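Fri 17 August

# Small things, white room: the Flandale gallery

I've finally gathered up some of my favourites from the fit-out at Flandale, and I'm so pleased with how the room is coming along! The whole idea was white and pale grey with plenty of light bouncing around, and then letting the little everyday things bring in the colour. We chose it from 204 paint and finish samples (yes, I kept them all) and I'd happily go through every one of them again. 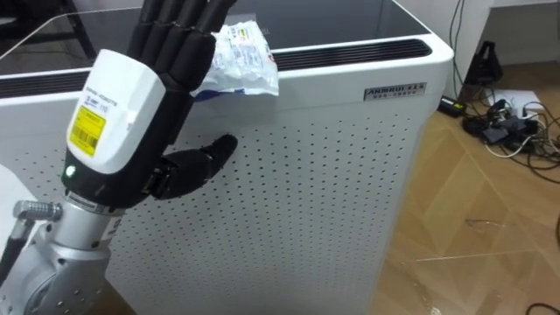

White-on-white was the part I worried over most, and it's the part I now love best. Big boxy pieces can feel heavy in a room, but put some texture on them and they lighten right up. Look at the neat grid of little holes down the front of the white cabinet, then the black glass on top with its rounded white rim - so crisp! Even a crumpled clear packet with blue and white printing looks cheerful against it. I had a darker cabinet from Gittins on my list until December, and I'm very glad I changed my mind.

The other thing I was keen on was having somewhere to set things down. My first plan had a round table in the middle of the floor, which looked lovely on paper and would've driven everybody batty. A long rectangular one tucked against the wall leaves so much more space to move, and the warm brown of the floorboards gets to do its bit as well.
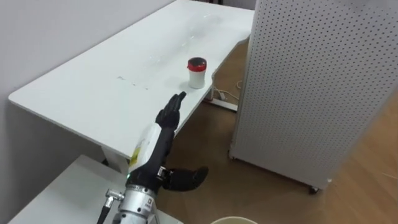
*White table, small white cup, red lid. My favourite bit of colour in the room!*

I do like that the tabletop has a few scuffs and smudges on it. A room should get used, and a worktable most of all.

Still to come: the Dridance shelves, which are roughly 3 weeks off, and a set of Marnier hooks for the pegboard - I've ordered 10 and will probably want more. I'll add those pictures to this page once everything is up.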